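About Brorno Blocks

Brorno makes and repairs coloured cubes for nurseries, clubs and classrooms. We started on Wednesday evenings in a rented unit in Prolldale and now supply 259 schools and playgroups, most of them within 40 miles.

Our cubes have softly rounded edges and a matt finish. We take worn ones back for repainting, and a scuffed cube is welcome however old it is.

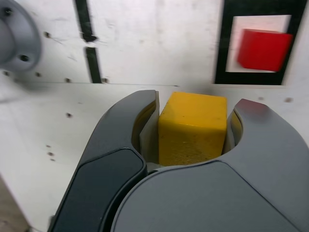
A yellow cube with some wear on its front face.

Sets come in red, yellow and green — other colours can be ordered in batches of 20. Each set is packed by hand in a cotton bag with a card of sorting and stacking games.

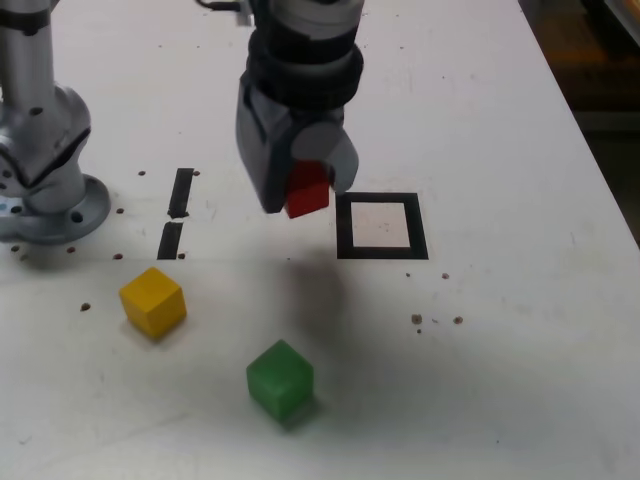
Spare cubes are sold singly, so a lost green one does not mean buying a whole new set. Orders leave us within seven working days. The shop counter at Declercq Yard is open until 4 pm and has a box of seconds by the door.

Recent items
Repainting service: what to send
Clirnness Primary orders its second set
Sorting games for small groups
January opening times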